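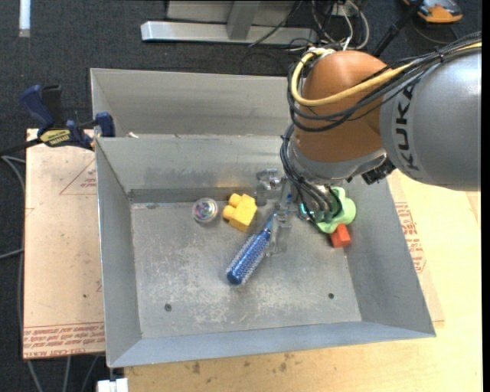 Chapter 3
Bins, Trays, and Totes: Where Small Things Live

When I was first hired to keep a storeroom in order, I was handed a ring of keys and a clipboard and shown to a long, narrow room on the ground floor of a dental supply house in Birkville. I had supposed that storage was mostly a matter of shelves. By lunchtime I had opened perhaps a dozen drawers, and in every one of them I found the same kind of thing: a brush, a cap, a bit of tubing, a bag of washers with one washer left in it, a key that fit nothing in the building. The shelves were in fine shape. It was the small, mixed, everyday items that had gotten away from everyone, and it was those items that people came to the counter asking for, all day long, usually in a hurry and usually with somebody waiting on the phone.

You have already read, in Chapter 2, how to lay out a room and how wide to leave your aisles. We come now to the containers themselves, and I will admit that this is the part of the book I have most looked forward to writing. A good bin is a pleasure to work out of. You reach in, your hand closes on the thing you wanted, and you go on with your day without giving it another thought. A poor one will cost you a minute here and two minutes there until the afternoon is gone, and you will blame yourself, or the person on the early shift, when the fault was in the box all along!

What a mixed bin is for

Most of the containers in a well-run storeroom hold one kind of item. We call these single-item bins, and they take up the second half of the chapter. A mixed bin holds several unlike items together, and beginners are often told to avoid it altogether. I think that advice is too strict. A mixed bin is the right choice for goods on their way from one place to another, for returns that have not been sorted yet, and for the handful of things that go out together on a single order. Trouble starts when it stops being a stopping place and becomes a home.

My colleague Akua Issahaku, with whom I taught the evening course at Bovton for several years, used to have her students leave a mixed bin open on the counter for one full shift and write down each time anybody touched it. The students grumbled (I would have grumbled too), but they came back with pages of notes, and the notes nearly always showed the same pattern. The things on top were handled over and over, and the things in the corners were hardly handled at all. Keep that in mind when you come to the section on depth.

Sheet metal, plastic, and wire

Bins are made of many things, and you will probably inherit whatever your employer bought before you arrived. Sheet metal bins are heavy and noisy, and they last longer than most of the people who use them. The floor of a metal bin takes on scratches and dull worn patches over the years, and new clerks sometimes want to send such a bin to scrap. Run a gloved hand over it first. If the surface is sound and there are no sharp places, the scratches are only looks, and the bin has a great deal of work left in it.

Molded plastic is lighter and kinder to delicate goods, though it bows under weight and grows brittle in a cold room. Wire baskets let air and dust through equally well, so they suit hoses, cloth goods, and anything you would like to see without lifting it down. They do not suit small parts, as I learned one June when I moved a whole shelf of screws into them on a Rivel loading dock and spent the rest of the day on my knees.

Sloping sides and straight sides

Look at the walls of a container before you look at anything else about it. Straight walls give you the most room for a given footprint, and they are the better choice for cartons and other square goods. Sloping walls give some of that room back, but loose items tend to slide toward the floor of the bin, where you can get at them, and your knuckles have a little more space along the edges. Sloping bins of the same pattern will often nest when empty, too. In the Abugri warehouse where Margarida Figueiredo trained me on receiving, we kept 27 of them nested in two stacks beside the door and still had room to get a cart by.

How full is full?

A bin for loose, unlike items should be filled to well below the rim, with part of the floor still showing if you can manage it. I know how wasteful this looks. But long, thin things such as brushes and handles have a way of getting under and across everything else, and once they do, you cannot lift one item without dragging up two more. If the floor has disappeared entirely, divide the contents between two bins.

Before you read on

Choose one container you use often, at work or at home. A kitchen drawer will do nicely. Take everything out, wipe the bottom, and put back only what you have used in the past 12 days. Set the rest in a separate box and keep it close by, and write down anything you have to go and fetch from it. Bring your list with you to the next section, where we will use it to work out the size and number of bins you need.

3.1 Measuring What You Have

Begin with the longest item, even if there is only one of it. Lay it flat on a table beside a ruler, and write its length at the top of a clean sheet of paper.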